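Category: Robotics / Standards and Safety

4.2 Rules for closing the gripper

Before any run on the robot, the same task must be passed in simulation. We follow the practice agreed between the Prevdale and Gremdale groups, with two changes proposed by Saavedra. First, the fingers stay open until the target lies between them. Second, furniture legs are treated as obstacles of full height, even when they are thin. A scene is accepted only after 40 trials without contact outside the target.

We found that thin legs were the most common cause of rejected trials. For this reason the operator must check the wrist view before each close command and write the result in the log.
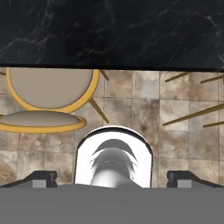 Reading time: 2 min

Figure 3. Simulated wrist view with the fingers open and a white rounded object between them. Gold furniture legs stand over the tiles on both sides.

In such a position the rule permits a slow close, but no sideways motion of the wrist. Gezer recommends the same limit for real floors.

Contact: Necati Gezer, Matico Laboratory | Back to top

Related articles
Speed limits for shared rooms
Logging practice at Arellano
Obstacle margins in simulated homes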